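Fovach Card Guard Service
Account protection for personal and small business cardholders

Fovach Card Guard is a monitoring and alert service for debit and credit cards. It is offered by Cletel to individual cardholders and to businesses that issue cards to their staff. The service is designed to reduce losses from card swapping, distraction theft at cash machines, and unauthorized withdrawals made with an observed PIN.

How the service works

Each enrolled card is assigned a withdrawal profile. When a transaction falls outside that profile, the cardholder receives a text message and must approve the transaction within 2 minutes. If no reply is received, the transaction is declined and the card is locked until the cardholder contacts the service desk.

Cardholders may set a daily cash limit in steps of $200. A lower limit takes effect at once. A higher limit takes effect after 18 hours, and a notice is sent to every phone number on the account.

Trusted contact

A cardholder may name one trusted contact, such as a relative or an accountant. The contact receives copies of alerts and may request a lock on the card. The contact cannot view balances, approve transactions, or raise limits.

What is included

Text and email alerts
Card lock by phone, at any hour
Trusted contact enrollment
Printed statement of blocked transactions, on request
Assistance in preparing a police report

Eligibility and enrollment

Enrollment is open to account holders aged 18 and over. Applicants must present one form of photo identification and the card to be enrolled. Business customers should request the Ghauri enrollment packet, which covers up to 200 cards under a single agreement.
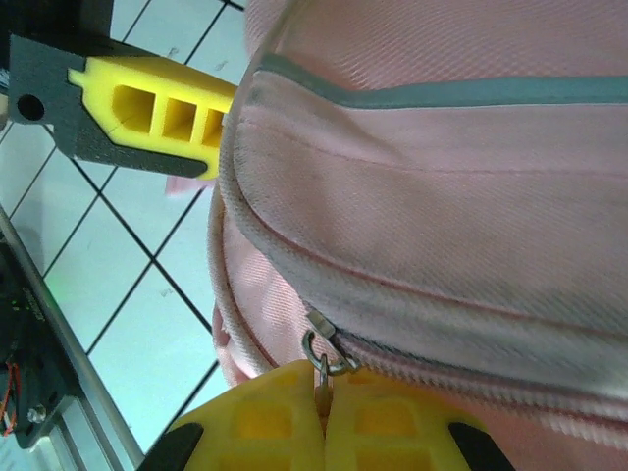 Shagufta Talpur wrote in August 2023 that the alert reached her while she was still standing at the cash machine, and that she locked the card before leaving the bank. She added that she would prefer a longer reply window for customers who do not keep a phone in hand.

Requests to change the reply window may be made in writing to Nomvula Shezi, Customer Accounts, Cletel. Changes are applied to all cards on the account.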